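The Drawer Under the Mirror

Britta Lenz keeps her lipsticks where most people keep their batteries. The drawer is in the hallway of her apartment in Lirkport, under a mirror she bought with the place, and for nine years everything she put on her mouth went into it. When she emptied it in September she found tubes she had bought twice, a cap with no tube, and a pencil sharpener packed solid with wax.

She had called in Annelore Thiele, who sorts other people's belongings for a living and charges by the half day. Thiele works mainly in kitchens and home offices. Makeup, she says, takes longer than either.

"A can of soup has a date on it that you can read," she told me. "A lipstick has a shade name on a sticker, and the sticker is the first thing to go."

Thiele's business is called Pindent, and it has been running out of the back of her house in Wuscombe since she left a job in hospital supply. She kept a tally for her first few years of every item clients asked her to deal with in bathrooms and on dressing tables. It came to 3918. Of those, 411 were lipsticks, and she has the notebook to prove it, with each job ruled off in pencil. She stopped counting when she moved to bigger jobs, but she still refers to the notebook when a client claims to be worse than everybody else.

Lenz was not worse than everybody else. She had 172 pieces of makeup in all, most of them in the drawer and the rest in coat pockets, a gym bag and the glove compartment. Thiele had her bring the whole lot to one table and clear a space in front of the chair. She won't sort on a bed, where things roll into the folds, and she won't sort on a dark surface.

The first pass is for smell. Lipstick that has turned smells like old crayons or cooking oil, and there is no arguing with it. The second pass is for texture: beads of moisture on the surface, a grainy drag on the back of the hand, a white film that doesn't wipe off. The third is the one that takes the afternoon, when the owner has to decide which of the sound ones she wears. Thiele asks for each to be swiped on a sheet of white paper and the name written next to it. Lenz filled both sides of the sheet and discovered that she owned the same brownish rose from four different makers.

"I thought I was adventurous," Lenz said. "I have been buying one lipstick since college."

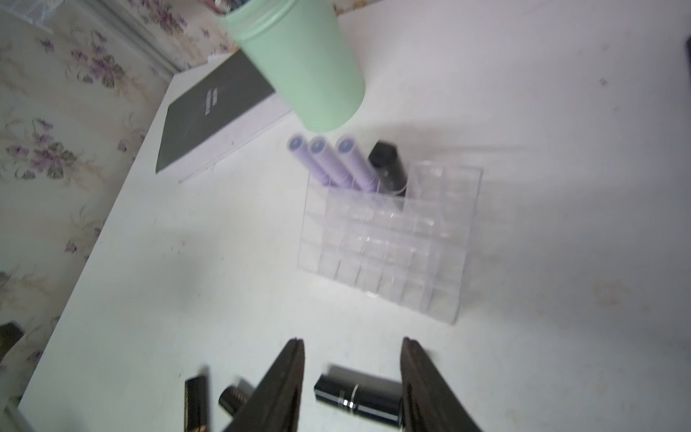 The container comes last. Thiele will not let clients buy one before the sorting is done, and she has lost jobs over it. For lipsticks she nearly always ends up with a clear block of small square compartments, the sort sold in drugstores and office supply stores alike. Tubes go in on end, and the back row gets filled first so that nothing tall stands in front of anything short. Three lavender tubes with rounded caps, set side by side at the back with a square-capped black one next to them, can be told apart from across a room, while black tubes lying on the tabletop have to be picked up and opened one by one. She likes to have most of the compartments still empty at that point. The black ones wait on the table until they have been checked against the swatch sheet, and only then are they given a place.

There is some disagreement in the trade over which end should be up. Oksana Romaniuk, a makeup artist who works for the theater in Kashindye, stores hers cap down with the shade sticker facing the ceiling. She has to find a color in bad light with an actor already in the chair, and she doesn't care what the packaging looks like. Where the sticker has worn away she paints a dot of the color on the base and covers it with clear nail polish.

Thiele tried this with clients and gave it up. Rounded caps tip over when they are stood on their heads, and heavier tubes have been known to slide out of a loose cap when lifted. At home, she thinks, people remember a lipstick by its case. They know the purple one and the one with the gold letters. They could not tell you the shade number if you offered them money.

Both women agree about brushes and pencils, which belong in a cup. Any cup will do if it is heavy enough not to fall over and short enough that the small things don't drop out of sight. Romaniuk uses enamel mugs from the theater canteen. Thiele has clients go through their own cupboards, and she has seen measuring cups, egg cups and a christening cup put to work.

Acrylic has its drawbacks. It scratches if it is wiped with a dry paper towel, and any powder in the room settles in the corners of the compartments. Elfriede Pfeiffer, one of Thiele's earliest clients, washes hers once a month in lukewarm water with dish soap and lets it dry upside down on a rack. She put hers through the dishwasher once and it came out cloudy. She is also strict about sunlight. Her first block stood on a windowsill facing south, and by the end of the summer the lipsticks in it had slumped inside their tubes.

Pfeiffer has kept to the same number of tubes for years. When a new one comes in, an old one goes to her neighbor Ute Hamann, who scrapes out the wax and melts it with a little petroleum jelly into small tins. Hamann does this for her own use and does not give the tins away. She rubs the outside of each case down with alcohol and takes the metal ones to the recycling center, where they are accepted with small scrap. The plastic ones go in the trash.

Lenz's drawer now holds batteries, tape and a flashlight. The lipsticks stand in their block on the table by the bedroom wall, next to whatever she is reading. She got rid of more than half, and kept two of the four brownish roses. The two are in neighboring compartments, and she says she can tell which is which by the click of the cap.

Thiele goes back to each client after a few months, without charge, to see what has crept in. At Lenz's she found one new tube, still in its wrapper. It was coral.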